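Budget season again, and since so many of you asked how we plan for a second robot cell, I figured I'd write it up as a thread while my coffee is still warm. Long one, sorry in advance!

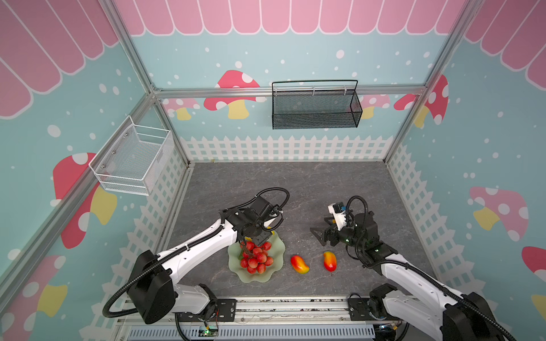 The first thing I'd tell anyone is to price the whole cell and leave the arms for later. We did it backwards last year. We got two arm quotes, one from Stineck and one from Punder, argued over them for weeks, and only then asked what we were going to bolt them to.

---

So the spreadsheet has a **"stuff around the arms"** tab now, and it's the longest one. Aluminum extrusion, brackets, mounting plates, cable conduit, wrist cameras, printed wall panels, baskets, the floor. My extrusion line came to $711 and I had penciled in $700, which I'm still a little proud of (please don't ask about the brackets).

---

Printed walls sound like a frill and I got teased for putting them on a purchase request. We want to swap backgrounds between runs, though, and a mushroom-and-picket-fence print is a whole lot cheaper than building another enclosure. I've asked for 10 more designs this round. The candy-shop awning stays, I love it.

---

Groceries! We do a lot of fruit, and fruit is a recurring cost, so it gets its own line. Lychees and mangoes are out there on the marble-look floor today. Lychees are wonderful for this work, all those bumps and little stems, and they are also pricey when they're out of season. If you're planning a full year, don't take your July receipts and multiply by twelve like I did.

---

Grippers and fingers: buy spares with the arms, on the same order. We waited, and the spare set from Aubert took 23 days to show up. That was a very quiet month for the left arm. The new request has spare fingers for both sides, plus an extra wrist camera and a bag of cable ties bigger than seems reasonable.

---

One arm or two? I get this more than anything else. Two costs more in every column, and you'll want a longer rail and more room for cable loops. But if your tasks have a plate or a basket in them, sooner or later someone is going to want to hold one thing while moving another, and adding the second arm afterward means taking the front edge apart. Ask me how I know.

---

Still waiting on the Cavo quote for the next enclosure. They've promised it by October, so I've left the cell in the sheet highlighted yellow and I'll add to this thread when it comes in. If you have a parts list you're willing to share, send it my way, I really do read them all!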